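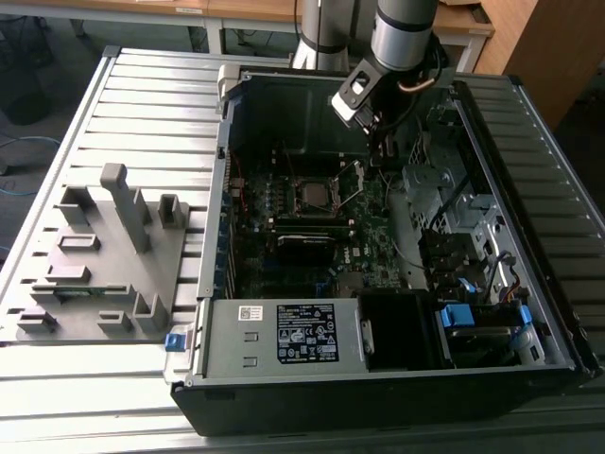 Figure 1. The Dell tower on its side with the side panel off.

2. Opening the case

We used one desktop tower for the whole project. It came from the surplus room at Okcombe and had asset number 404 in the store list. Ravindran Kaimal kept the parts log and Muthu Kartha did the wiring notes.

The tower was laid flat on the slatted aluminum table so the motherboard faced up. The processor sits in its socket near the middle of the board, held by a metal bracket and a lever. A memory module is just below it. The drive bays have blue plastic latches, and the expansion slot covers at the rear are blue too.

The power supply takes up one lower corner of the case. We wrote down what was on its label before going further.

2.1 Order of work

Our plan was to do the drives first, then the memory, then the processor. Screws went into a tray marked by step. The full parts log is in Appendix B, saved under entry 587.

2.2 Problems

The store list gave the memory as 1,024 MB, but we had no second source for this. Muthu will check it against the module label on Saturday and correct Table 3 if needed.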